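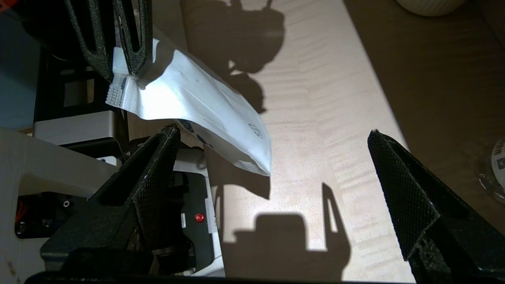 White zip-seal pouch, crinkled, with small dark print near one corner

Ticket 935 – Label printer skips every second label
Product: Reseck desktop label printer
Site: Flollmont packing room
Status: Open, waiting on part

Monday, 8:20 a.m.
Printer feeds one good label, then one blank. Started after we switched to the Konstantinidis roll stock. Power cycled twice, no change. Error light stays off.
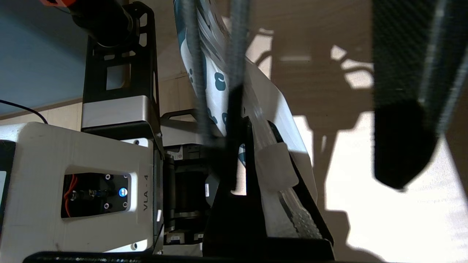
Ran the gap calibration from the front button. It fed nearly 30 labels before it stopped, and it should stop after four or five. Cleaned the gap sensor with a dry swab and ran it again. Same result.

11:05 a.m.
Put the old roll back in. Prints fine – no blanks in a run of 20. Checked the driver settings and found the label height was still set for the old stock. Changed it to match the new roll and reinstalled the Mendaleck driver. 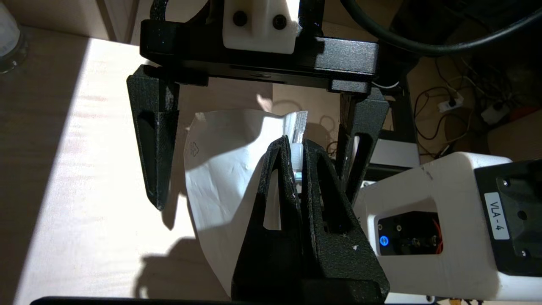 New roll is better but not right. Print now drifts down a little with each label until the bottom line of the address is lost. Darkness setting makes no difference.

2:40 p.m.
Support replied. They say firmware 444 has a known problem with narrow gaps and want the sensor guide replaced before we update. Guide ordered. 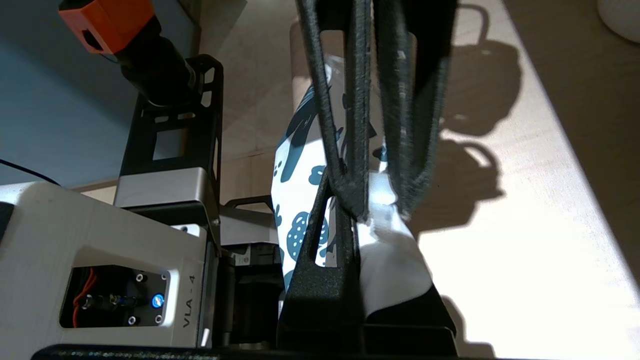 Until it arrives we are staying on the old stock. There are two boxes left on the lower shelf. Please don't load the new rolls or change the driver settings. Will update this ticket when the guide is fitted.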